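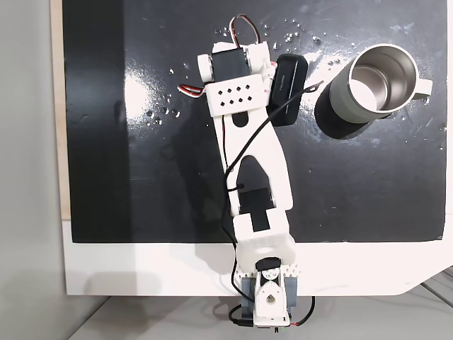
4. Actors as narrators of documentary film

In this section we look at how viewers judge a documentary when a known actor reads the narration. We showed 12 short films to 300 viewers in Geltville and Cerkbridge. Each film existed in two versions, one with a famous voice and one with an unknown voice, and the text was the same in both.

The viewers who heard the famous voice remembered the name of the narrator very well, but they remembered fewer facts from the film. This effect was strongest for the films on political subjects. For the nature films it was small, and we do not want to make a strong claim on it.

One film, Huenchumán, was different from the others. Its narrator also appears on screen, and many viewers believed that he was the director – also those who had read the opening credits. We return to this case in Section 5.

Figure 3. White 3D-printed robotic arm on a glossy black surface.

Last updated: December

Comments

Jarmila Ševčík: Did the viewers know the actors before? In my classes the younger students often do not.

Amna Rajput: We asked this after the screening, please see the table in Section 3.

Justby: Would like to read the same for radio.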